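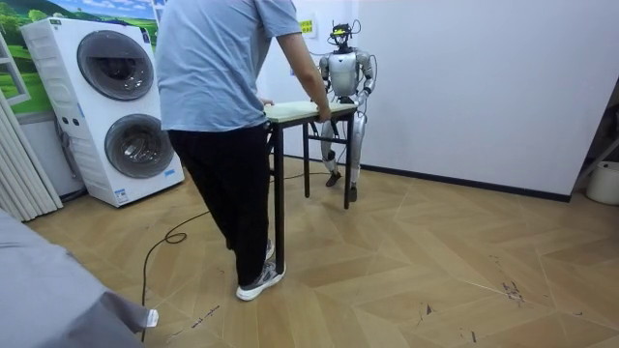 贾姆希德·瓦希迪(Jamshid Vahidi)

Tostach 双人搬运数据集 说明文档

更新日期:2026年5月5日

先说说这份数据是怎么来的

常有朋友问我,机器人到底什么时候能帮忙做家务。我每次都答得很啰嗦,因为“做家务”三个字里装的东西太多了。叠毛巾是家务,擦灶台是家务,周末想把桌子挪到窗边、喊家里人过来搭把手,也是家务。Tostach 收的就是最后这一类:一个人和一台人形机器人,各抓住一件家具的一边,一起把它抬起来,走几步,再放下。

听起来简单,是吧?我刚开始也这么以为。两个人抬桌子的时候,嘴上说一句“起”,手上其实已经交换了很多信息:你往上提了多少,我往后退了多少,谁先转弯,谁在等谁。人做这些几乎不用想,机器人却要从手腕上的力、桌面的倾斜和对方身体的动作里一点一点去猜。桌面稍微歪一点没关系,歪了之后两边怎么找回来,才是我最想记录的部分。

数据里有什么

目前一共收录 2000 段搬运片段,分成三个子集。名字是大家随口起的,叫着叫着就改不掉了,请多包涵。

Marnance:800 段,搬的都是窄长的小桌,路线以直行为主,适合第一次接触这份数据的朋友。
Naidu:路线里有转弯、后退和过门,人走在前面或者后面都有。
Lundeo:搬的东西形状不那么规矩,有凳子、矮柜和带软垫的长凳,数量最少,也最难。

每段片段包含固定机位的视频、机器人各关节的位置、双手腕部的受力,以及一份人工写的文字记录。文字记录我花的时间最多,里面会写“人先松了左手”“落地时机器人一侧晚了半拍”这样的话。有几条写得比较像日记,我舍不得删,就留着了。

文件怎么放

每个片段一个文件夹,里面是:

video 视频
joints 关节位置
wrench 腕部受力
notes 文字记录
meta 家具种类、路线、结果标签

时间戳已经对齐过。如果您发现视频和受力曲线差了几帧,麻烦告诉我片段编号,我会重新检查。读取脚本放在 tools 目录下,先运行 check,再运行 load。跳过 check 也能读,只是遇到缺失的关节数据时会直接报错,提示信息写得也不太友好,这个我一直想改。

结果标签怎么理解

成功:家具放到了目标位置,中途没有人为接管。
勉强:放到了,但途中停下来调整过,或者人明显多出了力。
中止:操作员按了停止,或者搬的人主动喊停。

“勉强”这一类请千万别当成噪声丢掉。我自己觉得整份数据里最有意思的就是它们。有一段里,搬的人停下来换了一次手,机器人在那头稳稳地等着,等人重新抓好才继续走。按效率来算,这段当然不好看,可要是我在家里搬东西,我倒很愿意有这么一个肯等我的搭档。

那么,机器能做家务了吗

我的看法是:能帮一点忙,还不能放手。直线搬小桌,在我们的环境里已经像那么回事了;一到转弯,它常常转得太早,人就得在另一头迁就它。放下的动作也偏急,桌脚落地的声音比我希望的响。还有地面上的线缆、门槛、卷起来的地毯边,人会低头看一眼,顺脚就绕开了,机器人却需要有人替它操心。

再有一点,不太好写进表格里:信任。第一次和机器人一起抬东西的人,多半会把大部分重量揽到自己这边,手也抓得特别紧。搬过几趟之后,肩膀才慢慢放下来。所以同一张桌子、同一条路线,头一趟和后面几趟的受力曲线可以差很多。meta 里有一项记录这是该参与者的第几趟,做分析的时候请务必把它带上。

参与者与隐私

共有 11 位成年人参加录制,每位都签过同意书,也都可以随时要求撤回自己的片段。已发布的视频对面部做了裁切或模糊处理,声音全部去掉了。请不要尝试辨认参与者的身份。

已知的不足

所有片段都在室内平地上录制,没有楼梯,也没有坡道。家具都偏轻,请不要拿这里的结果去推断搬冰箱或者搬沙发会怎么样。参与者里没有老人,而老人恰恰可能是最需要这种帮手的人,这是我心里最过意不去的一处。早期有一部分片段的腕部受力存在零点漂移,已经在 meta 里标明,训练时建议先剔除。

使用约定

研究和教学可以自由使用,注明 Tostach 和本文作者即可。如果想用于产品,请先写信聊一聊,我不凶。请不要仅凭这份数据训练出的模型,就让机器人和没有受过安全说明的人一起抬东西。录制时我们始终有一位操作员拿着停止按钮,也希望您那边同样如此。

接下来的打算

6月会补一批 Naidu 的转弯片段,总数预计到 3000 段。新片段会增加一项“口头提示”的文字转写,把搬的人说过的“慢点”“往你那边一点”都记下来。旧片段的编号保持不变,已经写好的脚本可以照常使用。

有问题请在项目页面留言,中文、英文、波斯语都行。我回得不算快,但每一条都会看。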